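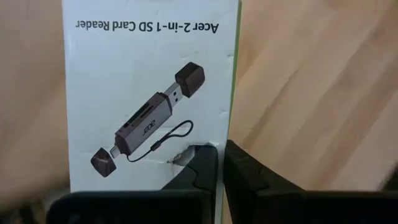 What is a card reader?

When you take a photo with a digital camera, the photo has to live somewhere. Very often it lives on an SD card, a flat piece of plastic as small as a postage stamp. Inside it is a chip which remembers the photo even when the camera is switched off.

But how does the photo travel from the card to a computer? Many computers have no hole for the card. Then we need a helper, and the helper is called a card reader.

Look at the drawing on the Acer box. The reader has two narrow slots near one end. One is for an SD card and the other is for a microSD card, the little sister, which is no bigger than your fingernail.

Now find the two plugs. The wide silver one is called USB-A and the small, rounder one at the other end is called USB-C. Older computers usually have the wide kind of hole, and many newer computers and phones have the small kind. Each plug has its own brown cap, and in the drawing both caps are off. There is also a thin black cord in a loop.

How do you use a reader? Push the card in gently. If it does not want to go, do not press harder – take it out and turn it round. Then put the plug into the computer and wait a moment. When you have finished, ask the computer to "eject" the card before you pull anything out.

Try it at home: with a grown-up, look for USB holes in your house. Which kind do you find more often? Jae-in Kang in our Monday club found 13!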